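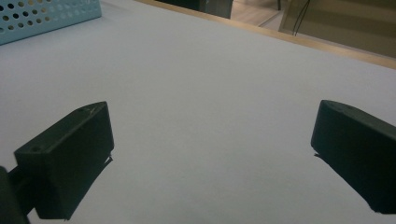 Figure 4. Pale table with light wood-toned edge trim, from the tabletop series. A perforated light blue container stands at upper left.

3.2 Tables, edges and what gets left on them

We began the home study expecting that storage furniture would tell us the most about how people tidy. Tables turned out to be far more fun! Across the 22 households that kept a tidying diary for us in June, the main table was mentioned more often than any shelf, drawer or closet, and the entries were full of small, lively details about where things were allowed to sit and for how long.

The surface itself matters a great deal. A plain, pale top like the one in Figure 4 gives the eye very little to rest on, so a single container at one corner becomes a landmark. Several diary keepers described just this effect in their own homes. One wrote that she could "clear toward the basket" without thinking about it, and we have borrowed her phrase for the pattern as a whole (see also Campos and Rivas, on kitchen counters).

Corners did most of the work. In 9 of the households, a container lived at the same corner for the whole diary period, and small items drifted to it – keys, pens, clothes pegs, a dog's ear drops in one memorable case. Containers placed in the middle of the table were moved at nearly every meal and seldom found their way back to the same spot.

We were also delighted by how often people wrote about the edge. A strip of trim in a different color, even a thin one, was treated as a border that things should stay inside. Candela Campos coded these entries separately and found them in homes with very different furniture, including two where the trim had been added by hand.

Open holes in the side of a container drew mixed comments. Some people liked a hint of what was inside, while others turned to solid boxes for the same reason. We return to this split in Section 3.4, together with the Burkik interviews.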